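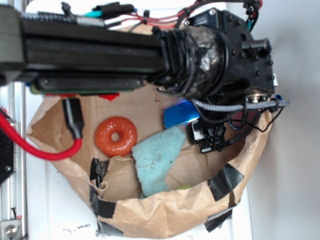
## 4.2 Cell Setup and Upkeep

The picking cell, which we call Tully, consists of one arm on a white tabletop with a brown paper bag under the gripper as the source bin. We chose paper bags over rigid trays because the walls fold and shift between trials, and the policy has to cope with that. The rim of each bag is rolled open and held with strips of black tape. A new bag is fitted every 11 runs or when the rim tears, whichever comes first.

Wiring took up most of our maintenance time. In the first version of the cell, the wires at the wrist were free to move, and the connectors worked themselves out when the last joint turned through its full range. The wires are now bundled against the wrist with black tape and cable ties, and the longer leads run back along the top of the link. Enough slack is left at the motor housing for a full turn. Before each session the operator moves the wrist by hand to both limits and checks that nothing pulls tight. Bláthnaid Scanlon wrote the checklist used for this step, and it is kept with the Pekus log.

Figure 6 gives the wrist camera's view into the bag, with the fingers open. Both finger pads are lit from within. The red-orange ring lies ahead of the gap between them, with the light blue cloth beside it and the blue block farther up. The pads are wiped with a dry cloth after every session and recalibrated after 2,000 grasps. In September we replaced one pad when its baseline reading drifted, and the 3 sessions recorded with the faulty pad were left out of the results.

**Figure 6.** Wrist view of the paper-lined bin. The object set includes soft items (cloth, green plush toy) as well as the ring and the block. 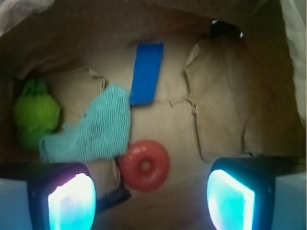
## 4.3 Trial Procedure

Each trial starts with the arm at its home pose above the bag. The operator drops the objects in by hand without arranging them and starts the Huvonier controller. A trial ends when the target object is lifted clear of the rim or when the time limit is reached. We recorded 589 trials in this way. Trials stopped by a wiring fault were repeated with the same target after the fault was fixed.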